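Night Streets Survey, Visthorpe
Progress report to the Harkavine Fund
Aug 18, 2026

Hello again, and thank you for the patience. My last report went in back in May and was mostly about plans and forms, so it's nice to have some real streets to talk about this time.

You'll remember the question we're asking – how easy is it to get along Visthorpe's back streets after dark, on foot, with a pram or with a wheelchair? Most of what the town has on file was done in daylight.

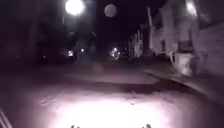
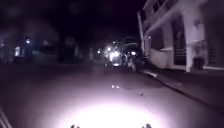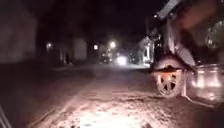 Visthorpe after dark. The first view has the kerb and pale house fronts on the right, the second the pillared frontage, and the third the snow with its ruts.

The walking is finished, I'm very pleased to say. We covered 49 stretches of street and went back to every one of them on a second night. I've written each one up on a single sheet covering the surface, the kerbs, the lighting and anything standing in the way, and the Modise office is now typing them into one big table (my handwriting has not made me popular there).

Kerbs have taken up far more of my time than I expected. When a kerb is pale and catches a bit of light you can follow it a good way along the street, as in the first picture. Once the light drops off it all goes to one dark grey, and a step down is very hard to judge. I'd put that at the top of the list for whatever money comes next.

Glare is the other big one. I'd gone in thinking only about streets that were too dark, and then kept meeting spots where one strong light wipes out everything beside it. Look at the headlight in the second picture and how little you can make out next to it! I've added a glare column to the sheet and redone the early ones so they match.

Snow gets a section of its own. Ruts like the ones in the third picture are hard going for small wheels, and street lamps further off don't do much to show you where they run.

Bins I've put under 'things in the way', with a note of which side they stand on and how much room is left to get by.

On money, the grant for this stage was 3000 and we're inside it. Printing came in lower than I'd guessed and warm gloves came in higher. The full sheet of costs is with Zurnumari, who are doing our books again this year, and they'll send it to you separately.

Still to do: the table, the street map, and 2 evening meetings for residents. The map is behind, and that one's on me – I started it at too small a scale and had to begin again. I'd like to ask for 3 more weeks on it if you can manage that. Everything else is on the dates we agreed.

If you'd like the sheets for any particular street before the table is ready, just ask and I'll copy them for you.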